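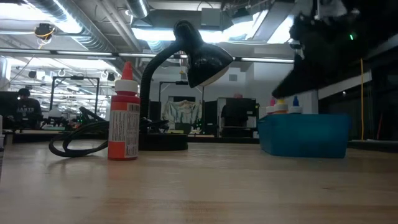 Bench 2, tabletop setup with lamp, red bottle and blue bin.

September, 4:10 pm

Picked up where Boris Holub left off before lunch. The task for the class demo is still the same: pick small containers, place them, let go cleanly, repeat. Team name on the sheet is now Okow, so please stop writing "group B" on the log.

Gripper offsets are in the shared folder under pireo_bench2. I changed the approach height and nothing else. The old value was fine for tall items but too low for going over the rim of the bin. If you run the old script from the Telleck laptop it will load the old value, so pull first.

Ran 4 trial sequences after the change:

Run 1 – stopped by me, wrong start pose.
Run 2 – finished, release a bit late.
Run 3 – finished.
Run 4 – finished, but the wrist took the long way around on the return. Same thing Boris saw. I think it is the joint limit we set in the first week and forgot.

Log is at 1,274 lines and gets slow to open. Start a new file tomorrow and name it with the run number first.

Lamp: do not move it between runs. The threshold for the color check was set with the lamp where it is now, and turning the shade changes the highlight on glossy things like the red bottle. If somebody has to move it, redo the check with speed at 100 and write the new numbers here.

The lamp cable should be kept to the left, away from the arm. I would like to tape it down but we are out of the wide tape.

To do
– loosen the joint limit and repeat run 4
– shorten the release delay
– ask Mtshali about the spare finger pads, ours are nearly worn through
– write up the method section (Boris has the first half)

Left the controller on, program paused at the home position. Speed is still set low.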